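The Afternoon Snack Comes Back to Lorkside

By Aslı Yaman

In Lorkside the day has always had a small pause at four o'clock, and people here plan their work by it.
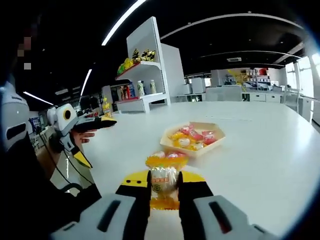

A habit older than the mill

The first mention of it is in a parish letter of 1722, which complains that the weavers stop "to eat between meals". When the mill closed, the pause almost went with it. Flor Sotelo, who keeps the bakery on Gavalas Street, remembers years when she sold nothing after lunch.

Since May she opens again until six. Her seed biscuits cost 76 pence, and last month she sold 322 of them, mostly to office people and to children coming from school. "They eat it standing," she told me, a little sadly. She would like to put two benches outside, but the council has not answered yet.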